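Kapitel 6
Wasser: Flüsse, Seen und Küsten in Blockwelten

Lernziele
Einen Flusslauf von der Quelle her planen
Ufer in Stufen bauen
Wasserstände auf einer großen Karte festlegen und durchhalten

6.1 Warum mein erster Fluss ein Kanal war

Ich gestehe es gleich am Anfang: Mein erster Fluss war schnurgerade. Ich hatte in Somik eine hübsche kleine Stadt gebaut, mit Marktplatz und Brücke, und weil eine Brücke irgendetwas überbrücken muss, habe ich darunter einen Graben gezogen und Wasser hineingekippt. Fertig, dachte ich. Drei Blöcke breit, überall gleich tief, links und rechts eine senkrechte Kante aus Erde. Es sah aus wie eine Regenrinne! Gemerkt habe ich das erst, als ich abends auf den Hügel hinter der Stadt geklettert bin und von oben draufgeschaut habe.

In den Kapiteln davor ging es um Hügel, Klippen und Wege, und wer die Übungen mitgemacht hat, besitzt jetzt eine Landschaft, in der etwas Entscheidendes fehlt. Also Wasser. Ich arbeite in diesem Kapitel weiter auf der Marinho-Karte (die mit der langen Bucht im Süden), aber alles lässt sich auf jede andere Welt übertragen, solange ihr Gelände von Hand verändern dürft.

Fangt oben an. Wirklich ganz oben, an der Stelle, an der das Wasser aus dem Berg kommt, und sei es nur ein einzelner Block zwischen zwei Felsen. Ich habe jahrelang unten an der Mündung begonnen und mich hochgearbeitet, und jedes Mal stand ich irgendwann vor einem Hang, den der Fluss hätte hinauffließen müssen. Dann kommt entweder ein Wasserfall hin, wo keiner hingehört, oder man reißt den halben Berg ab. Beides habe ich gemacht, mehrfach.
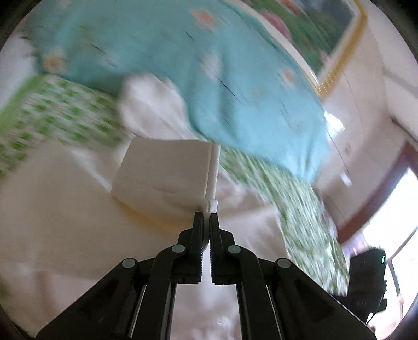

Nikola Makowska: Ich würde trotzdem unten anfangen, jedenfalls mit der Mündung. Die Küste steht meistens schon fest, den Berg kann ich noch verschieben. Wenn ich beide Enden markiere und den Lauf dazwischen erst einmal mit bunten Blöcken auslege, sehe ich die Probleme, bevor Wasser drin ist.

Die bunten Blöcke habe ich sofort übernommen, sie sind großartig. Nehmt eine Farbe, die in eurer Landschaft sonst nicht vorkommt (bei mir ist es ein scheußliches Pink), und legt den Lauf in lockeren Bögen aus. Wo das Gelände steil ist, bleiben die Bögen eng und kurz. In der Ebene dürfen sie weit ausholen, und dort wird der Fluss auch breiter. Beim Anfang bleibe ich übrigens stur bei der Quelle.

6.2 Der Wasserstand

Auf Marinho liegt der Meeresspiegel auf Höhe 28, der höchste Gipfel auf 193. Schreibt euch beide Werte für eure eigene Karte auf, bevor ihr den ersten Eimer anfasst! Dazwischen muss der Fluss hinunter, und zwar in Stufen, denn ein Block ist nun mal ein Block. Ich lege mir eine Liste an: Höhe der Quelle, Höhe jeder Stufe, Höhe der Mündung. Auf dem Trestus-Server haben wir das einmal ohne Liste versucht, zu mehreren und an verschiedenen Ecken gleichzeitig, und am Ende trafen sich zwei Flussarme mit sechs Blöcken Unterschied mitten in einem Dorf.

Wer mit Dovach arbeitet, kann sich die Höhenlinien einblenden lassen. Das ist bequem, aber schaltet sie zwischendurch aus und lauft den Lauf zu Fuß ab, sonst baut ihr eine Landkarte und keine Landschaft.

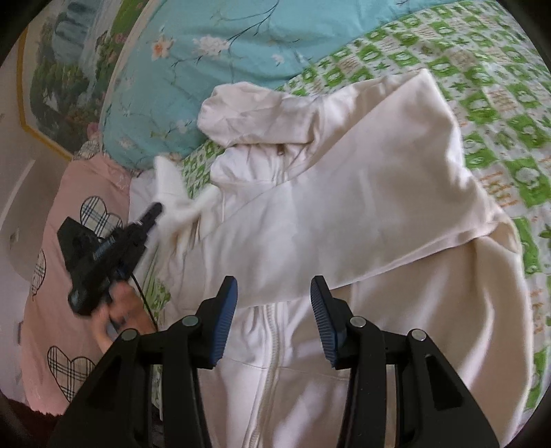
Foto: N. Makowska

Zum Ufer noch ein paar Worte, bevor ihr loslegt. In der Außenkurve gräbt das Wasser, also kommt dort eine steile Kante hin, ruhig mit ein paar Steinen davor. In der Innenkurve lagert es ab, da gehören Kies und Sand hin, ganz flach auslaufend. Allein damit sieht ein Fluss schon viel besser aus, selbst wenn Bäume und Schilf noch fehlen.

Übung 6.1
Steckt auf eurer Karte einen Lauf mit farbigen Blöcken ab. Er soll mindestens drei Bögen haben und an keiner Stelle bergauf führen. Noch kein Wasser einfüllen, das machen wir in Abschnitt 6.3.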